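Rarnance Collects Memory-Swap Examples From Old Desktop Towers

By Barrett Gallagher
April 16, 2023

Rarnance, a small automation firm with a shop in Cutton, has recorded 3,512 attempts at handling computer memory with a robot arm and plans to release part of the collection in July.

The work is meant to give a learning system enough examples to take apart and refit used computers. Machines that come in for refurbishing differ in age, layout and condition, and the company says a fixed set of programmed moves fails as soon as a latch is stiff or a cable has been left across the slots.

Each example is one attempt at one step. A person guides the arm by remote control while cameras at the wrist and next to the table record, along with the position of every joint. The operator then marks the attempt as a success, a failure or a partial. Of those recorded so far, 2,319 were marked as successes. The rest are kept.

"We threw the bad ones out for the first month and we regret it," said Anneke Kowalczyk, who runs the recording sessions. "The system has to know what a module looks like when it's gone in crooked."

The sessions use desktop towers laid on their sides on a slatted metal table. A gray 3D-printed fixture next to the computer has a slot for a memory module.
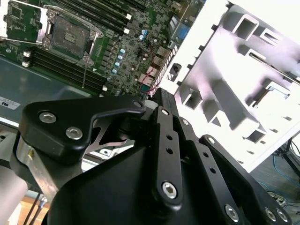
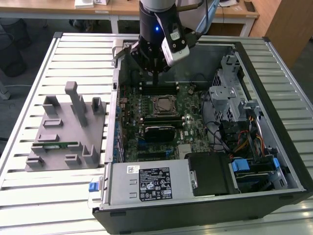
Does the robot do the job by itself?
At this stage a person controls every move. Rarnance has trained a first version of its software on the recordings, but it has only been tried on a bench with a bare board, and the company has not published results from those trials.

Operators work in pairs and trade places every half hour. One drives the arm and the other resets the computer and types in the label. Kowalczyk said the resets take up most of the day. A module has to be put back, the cables have to be moved a little and the tower has to be turned slightly so that the next attempt does not start from the same spot.

Moving things between attempts was a lesson from last year. The firm had a smaller set in which the case hardly moved, and software trained on it missed the slots when the tower was shifted by the width of a finger. That set has been dropped.

So far the attempts come from 6 computers. Rarnance wants more models before summer and is asking schools and offices in the Cutton area for retired desktops with the drives already removed. Laptops are not being accepted.

Binent, a refurbisher that expects to test the finished system, has supplied 186 used memory modules for the sessions. Modules that get bent or scratched go into a separate bin and are used only for practice by new operators.

The July release will cover memory removal and insertion. Recordings of other steps, including unplugging power cables, will come later. No date has been set for those.

Contact the newsroom | © 2023 | Back to top

We use cookies to improve your experience on this site. By continuing to browse, you accept our use of cookies.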